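Kitchen table riser: board rocks when a mug is put on it
Status: Open
Area: Shared kitchen, Zarnura house
Month: March

Problem as reported: the board we use as a raised shelf on the table tips when a mug goes near one end. It rests on the box of cans with the green printed front. The small dark red mug lives up there and the clear glass one stays on the table.

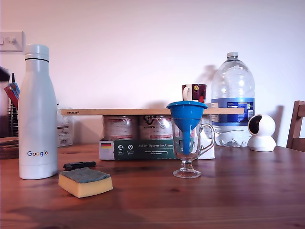 Tristine Panyasiri
Kitchen rota, Zarnura house

Checked so far:

Board: IKEA, name printed on the edge. I laid it on the worktop and it sat flat, so it isn't warped.

Box: cardboard gives a little under load. I pressed on both ends and one side went down 2 mm further than the other.

Tried a folded tea towel between box and board. Better for up to 20 minutes, then it slid. Removed.

Tried shifting the board 6 cm along. Less rocking, but the overhang gets in the way of the water bottle. 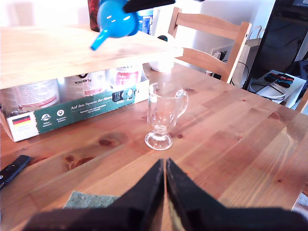

Glass mug on the table, board and box behind it.

Still to do: get a proper riser, 15 cm high, from the Gristix catalogue, or put a second support under the free end. Until then please keep heavy things off the board, and leave the glass mug on the table. Sponge goes back to the sink after wiping down.

Will update when the riser is ordered.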